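Lambrakis Tea Room to Reopen in April with Evening Music Program

The Lambrakis Tea Room, on the upper floor of the Bastbridge Arcade, will reopen to guests in April following the winter closure. Members of the Bastbridge Hospitality Association are invited to the first evening service and are asked to read the arrangements below before reserving a table.

The room has been closed while the kitchen was moved from the rear corridor to the space formerly used for coat storage. The new kitchen is smaller, but it opens directly onto the dining floor, and dishes no longer need to be carried past the arcade elevator. The serving counter has been kept in its old position at the request of regular guests. Seating along the Draruldale Street windows is unchanged.

Evening program

The principal change is the introduction of live music on two evenings each week. Performances will begin at 7:30 p.m. and will last forty minutes, followed by an interval and a second set. The kitchen will accept food orders until the start of the second set. Drinks will be served throughout.

The opening series has been arranged by Leonie Whitcombe, who previously managed the summer recitals at the Flovanport ferry terminal. It will feature small vocal groups, a piano duo and a storytelling evening for families. Amplification will be kept low. Guests who prefer conversation may ask for one of the tables in the side room, where the music can be heard but does not carry strongly.

There is no separate charge for the music. A minimum order of one drink and one dish per guest applies on performance evenings, and children under six are exempt. Parties of more than eight should write to the tea room in advance, as the tables on the main floor cannot be joined without blocking the aisle.

Menu

The afternoon menu returns with few alterations. The rolled omelet, the curry plate and the seasonal parfait remain, and the toast set will again be available until 11 a.m. The melon soda float has been withdrawn until a new supplier is found. Two new dishes have been added for the evening: a baked rice gratin and a cold noodle salad with sesame dressing. Both can be prepared without meat.

Guests with food allergies should speak to a member of the floor staff on arrival. The kitchen handles wheat, egg, milk and sesame at the same counter and cannot promise complete separation.

Guest cards

Guest cards issued before the closure remain valid. At the close of the last season 1548 cards were in use, and the tea room has decided to honor all stamps already collected. A full card of 15 stamps may be exchanged for a parfait or for a signed print from the floor staff. Cards that have been damaged can be replaced at the counter if the stamps are still legible. Lost cards cannot be replaced.

The previous practice of awarding double stamps on rainy days has ended. It caused disagreement at the door on days of light drizzle, and the management considers a single rule for all days to be fairer to guests and staff alike.

Birthday plates will continue. A request made two days ahead allows the kitchen to write a name or short greeting in chocolate on the rim. Messages longer than twenty letters do not fit.

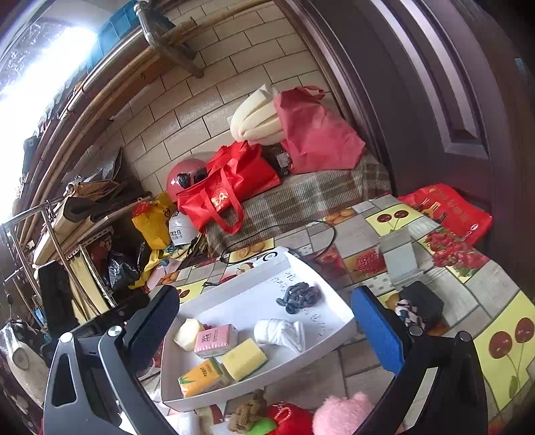

House rules

The house rules have been revised and are printed on the back page of the menu. Guests may take photographs of their food and of their own party. Photographs of performers are permitted during the final song of each set only, without flash. Photographs of staff may be taken at the counter with the consent of the staff member concerned — this applies equally to regular guests. Video recording is not permitted on the main floor.

Tables are held for fifteen minutes past the reserved time. On performance evenings a table may be kept for the full evening; at all other times the stay is limited to ninety minutes when guests are waiting.

Staff appointments

Serena Sala has been appointed floor manager and will be present on all performance evenings. Ms. Sala joined the tea room as a server and has trained most of the present floor staff. Questions about reservations, seating and access should be addressed to her. Applications for part-time floor positions are also being received. Applicants should be able to work at least one evening a week, and experience in food service is welcome but not required.

Access

The arcade's main doors close at 8 p.m. After that hour guests should use the side entrance on Draruldale Street, which is lit and has a bell. The elevator remains in service until the tea room closes. Guests traveling from Flovanport should note that the last direct bus leaves before the end of the second set — the later service requires a change at Bastbridge Station.

Reservations for the opening week may be made in person at the counter or by mail to the tea room office. Members of the Association should give their membership number when reserving. A limited number of places will be kept each evening for guests without reservations, and these will be given out at the door from 6:45 p.m.

The program for the following month will be posted at the arcade entrance and carried in the next issue of this newsletter. Performers who wish to be considered for later dates may send a short description of their act, with its running time and any equipment needed, to Ms. Whitcombe at the tea room office.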